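Search products
Enter keyword or part number
Go

Iltik 805 Worktop Oil

Sold by Skilance of Standville. Tin, brush not included, patience not included either.

The Iltik 805 is an oil for wooden worktops. It goes on with a rag, it soaks in, and some hours later you wipe off whatever the wood didn't want. We have sold it for 13 years, during which the label has changed three times and the contents once, when the makers took out the lemon scent. We had two letters of complaint and a great many quiet sighs of relief.

It suits oak, beech, ash, maple and most of the darker timbers. It does not suit laminate, however convincing the laminate may be. If you are unsure which you have, look at the cut edge by the sink. If the pattern stops at the corner and starts again as something else, put the tin down.

How much you need

A new worktop is thirsty and will take three coats in the first week. An old one that has been looked after will take one and sulk about the second. The small tin does a short run of worktop three times over. The large tin does a family kitchen and leaves enough to go gummy in the shed, where you will find it in May and buy another.

Putting it on

Clear the worktop. This means the toaster as well. Sand lightly along the grain, wipe off the dust and let the surface dry overnight. Pour a little oil on a lint-free cloth and work it in until the wood looks evenly dark, then leave it for 20 minutes and buff off the surplus. Leave 8 hours between coats. People who leave two hours ring us up, and Liam Tully on the trade counter says the same thing to all of them, in the same voice.

Do the underside and the ends if you can reach them. A board oiled on one face only will start to bend, generally after the tiling is finished.

Lay used rags out flat outdoors to dry before you bin them. Oily rags in a heap can heat up and catch fire by themselves. We are flippant about most things on this page but please do this one.

Colours

Clear, Light Oak and Khamphan. Clear is not quite clear and will warm up pale wood a shade. Light Oak is for people who have bought beech and regret it. Khamphan is a deep reddish brown named after a range of chairs the makers no longer produce, and it looks alarming in the tin. Try it on an offcut. If you have no offcut, try it behind the bread bin.

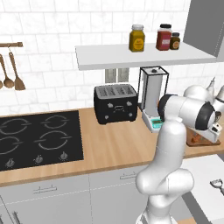

Wood-grain worktop with white tiled splashback. Computer-generated kitchen view.

Looking after it

Wipe up spills, use a trivet, and give it a fresh coat when water stops beading. Most kitchens want one twice a year. Black rings come from wet steel tins and will need sanding out. Red wine we leave between you and your guests.

Returns

Unopened tins can come back to the Standville shop with a receipt. Opened tins cannot, including those opened "just to look".

Page last updated 2002-11-17

Related items
Iltik Worktop Cleaner
Iltik End Grain Sealer
Skilance Lint-Free Cloths, pack of 13
Sanding Block, cork
Chopping Board Oil, small tin
Khamphan Touch-Up Pen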